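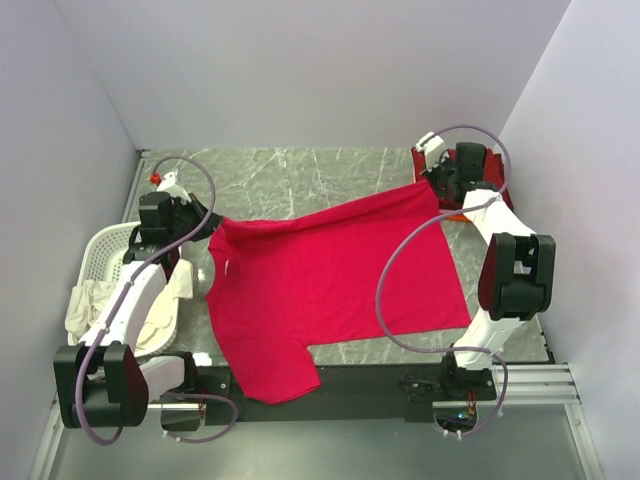
Candby two-arm kit, trial notes, May
4 min read
17 shares | 6 comments

Started at 9:40, after far too much coffee and a long hunt for the good stool. I'm writing this up for myself first of all, but also for Preben, who has to decide by the end of the month whether we keep the Candby kit or send it back, and for anyone else here who wanders past and wonders why we care so much about T-shirts all of a sudden.

The job for today was the shirt routine that comes with the kit. It takes hold of a shirt at two points along one side, spreads it, folds it and puts it with the finished ones. I have to say I've grown fond of it! The arms went together in one long afternoon with the hex keys from the box, and the only part that made me mutter was the cable routing. Those cables want to be in big lazy loops, and if you pull them in to look tidy the wrist complains. Leave them loose. I learned this the slow way and would like to spare the rest of you.

The red shirt is the one I keep going back to. With one gripper by the shoulder and the other at the hem corner the middle lies pretty flat, but the sleeve on the near side likes to drape over the front of the table onto the rail, and the far sleeve doesn't get spread at all. The Candby manual (page 92, if you want to look) says to center the garment before the first grasp and leaves it there, as though shirts were postage stamps. I've asked them whether the routine can be told to check for sleeves. Their support desk has been lovely so far and usually answers before lunch.

Settings I'm running, so that I don't have to reconstruct them again:
Grip force: 17 on their scale
Lift speed: 150 mm per second
Profile: "short sleeve, adult"
Software: build 351

Build 351 is the one Yuk-lan loaded. She thinks the older build was gentler on the release, and she may well be right – she has a better ear for these motors than I do. I'd like to run the two builds back to back before we say anything to Candby about it, with the same shirts and the same grip force, or we'll only be comparing our moods.

A word on the wrist cameras, which I didn't expect to have opinions about. While an arm is moving fast the picture smears badly, and red cloth over orange turns into one soft patch with a bit of orange at the bottom. A person can still make out the fold. I'm less sure what the software makes of it, and I want to try a slower approach for the last stretch, maybe with another lamp over the table. There's glare on the marbled top already, so the lamp will have to go somewhere clever.

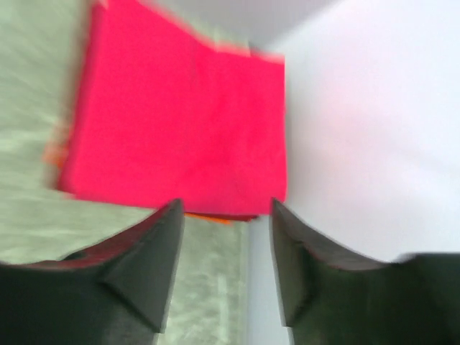

Can the kit be paid for month by month while we make up our minds?
The trial rate carries on monthly after the first period, and Candby will take it off the purchase price if we buy.

Preben, I've put their quote in the Minier folder with the older ones. To do next: the two-build comparison, a message to Candby about sleeves, and a second set of fingertips to try on the thinner shirts. Yuk-lan has the bench after three, so I'm leaving the settings as they are above and taking the stool with me.

3 comments hidden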